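About Totevora

Totevora began with a vase. Noémi Szabó, our founder, had spent years building machinery for packing halls, and she wanted to find out whether a pair of robot arms could put a flower in a vase without hurting either one. It sounds like a small thing to build a company on, and her family told her so at the time, but flowers are soft, tangled and never the same twice, and an arm that can be trusted with them can be trusted with a good deal else.

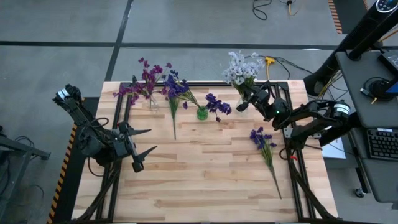 Our first long project was Endinside, the program that tells both arms where a stem begins and ends. We were very proud of it, perhaps a little too proud, and we would like to tell you about the day it let us down, as visitors always ask and we think it belongs on this page.

It happened one August, during a run of 500 placements. The left arm lost its position reading for 6 seconds and kept moving on the last number it had. It swept across the table, broke a vase and came to rest against the other arm. One of our colleagues had been about to reach in for a fallen stem. She was fine - she had stopped to answer a question from across the room - but we all knew how close it had been. 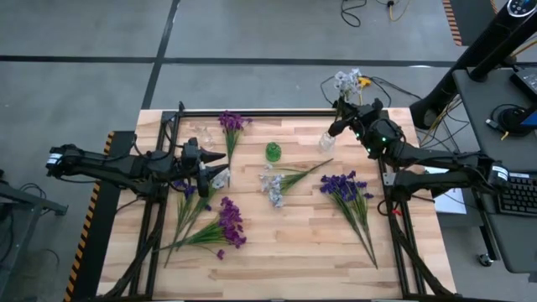
We stopped all work for 11 days. The cause was a worn cable at the elbow, which had been rubbing every time the arm folded, and a piece of our own software that treated an old reading as a good one. The cable took an afternoon to replace. The software took much longer, and so did the talking, which Noémi insisted on, with plenty of coffee and everyone in the room, from the newest trainee up.

Out of those talks came Major, our stop system. If a reading is late, both arms hold still, and they stay that way until a person has looked them over and released them by hand. It makes for slower mornings and we have grown rather fond of them.

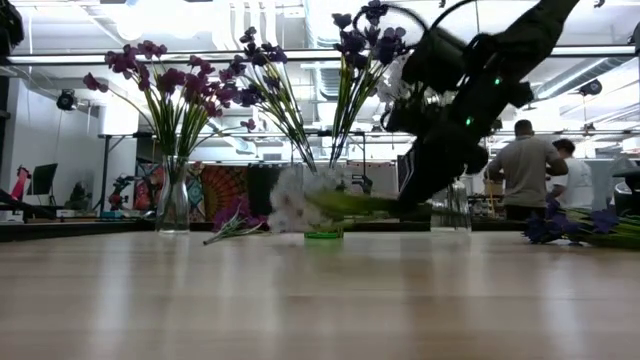

Major had its first outside trial at Multmont, where the staff reported 2971 stops in the opening season. Most were harmless, and we read through every one of them anyway. We still practice with artificial flowers and we still break a vase now and then.
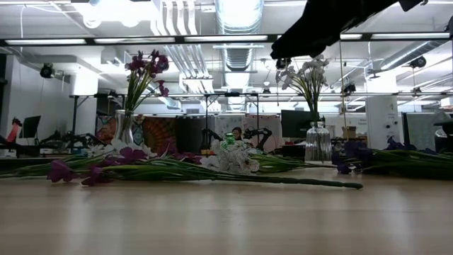
White flowers in a clear glass vase, with the gripper just above.

If you would like to come and see the arms at work, please write to us first so that we can set aside a proper hour for you. We are always glad of company.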